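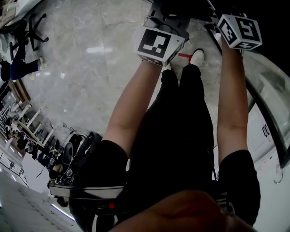 Karard Floor Marking Tape, red

Floor tape has one job, and most of it treats the job as optional. It curls at the corners by Thursday, picks up a beard of fluff and then, when you finally lose patience and pull it off, leaves its glue behind as a keepsake. Karard is the tape we stock for people with a floor they would like to keep: polished marble, sealed stone, glazed tile, varnished boards.

It is a thin matt tape in a plain red that shows up well on pale stone and does nothing whatever for the decor. You can tear it by hand. Short strips are what most of our customers want, to show where a person should stand, where a chair goes back to, or where the queue is meant to begin (whether the queue agrees is outside our control).

What you get

One roll, 32 metres long, on a cardboard core. Also sold in boxes of 16 rolls, if you have a large hall or strong opinions.

Putting it down

Sweep, then wipe the floor with a damp cloth and let it dry properly. Polish is the usual culprit when tape won't stick, and a shiny floor can look spotless while wearing a good deal of it. Press the strip down from the middle outwards and rub the ends hard with your thumb. Try not to lay it across a seam between slabs. It will stick, but the bit over the gap has nothing to hold on to and will be the first to lift.

Leave it an hour before walking on it. Yes, everyone walks on it.

Taking it up

Peel slowly, low to the floor, folding the tape back on itself. If it has been down since October, warm it with a hairdryer first. Any stickiness left over should come away with warm water and washing-up liquid. Please keep vinegar and lemon cleaners away from marble, however natural it says they are on the bottle. They will leave dull patches, and those don't peel off.

Not suitable for

Carpet, bare concrete, anything outdoors, freshly waxed floors, and stairs. It isn't a non-slip tape and won't become one if you use more of it.

From customers

"Used it to mark standing spots in our foyer. Still flat after a whole season of trainers, prams and one very determined floor polisher." Mererid Price

"Good tape. The red is redder than I expected. I have got used to it." Georges Zoubi

Ordering

Product code 287. Samples are a strip of 125 millimetres, enough to try in a corner behind the door before you commit. Ask for Delyth Pritchard on the trade desk if you need a full box or want it cut into short lengths.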